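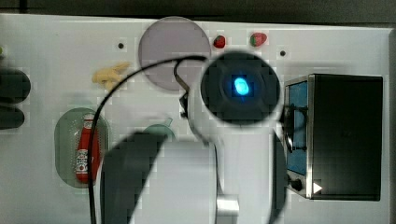
Wrist cable over the table at the play-food station, Gornemcombe.

Minutes, Arm Faults Review, April
Place: Gornemcombe, upstairs room
Start: 2:15 p.m.
Present: operations, safety, software, one visitor from the Cleston site

1. Minutes of the last meeting
Accepted, with one change. "Cable issue resolved" now reads "cable issue not seen again at the time of writing." Safety asked for this and got it.

2. Unplanned stop during the plate task
Operations reported that the arm stopped partway through a move at run 364 and would not restart from the panel. The log shows a lost signal from the gripper, then a wrist fault. The operator pressed the stop button and stayed clear. No injury.

Operations believes the cable snagged. It leaves the wrist in a wide loop, crosses over the plate and runs down beside the gripper, with a fair amount of slack. Software was not convinced. A snag should show up as a rise in motor load before the signal drops, and the log has no such rise. Operations replied that the load is only saved every 220 milliseconds, so a short tug could be missed. Nothing on file settles it either way.

The supplier, Hendilent, wrote back that the fault is "consistent with operator handling." The meeting did not accept this. The letter gives no test results and does not mention the cable at all.

3. The blue light on the wrist
The Cleston visitor asked whether staff treat the light as a sign that the arm is safe to approach. Two people present admitted they had. The manual does not say this. Safety wants the habit stopped now, before any new signs are printed.

4. Proposed fix
Hendilent offers a shorter cable kit at 1,326 dollars per arm. Software asked what evidence there is that it helps. None was supplied. The Yazıcı workshop can make a clip and sleeve for much less, though that is also untested. Agreed to try the sleeve on one arm first and hold the order.

5. Restart
Operations asked to resume at full speed. Refused. Runs may resume at 30 percent speed with a person at the stop button.

Actions
Operations: fit the Yazıcı sleeve, keep the old cable, bag it and label it.
Software: save motor load at a faster rate.
Safety: write to Hendilent asking for the test data behind its letter.
Item 2 stays open.

Closed 3:40 p.m.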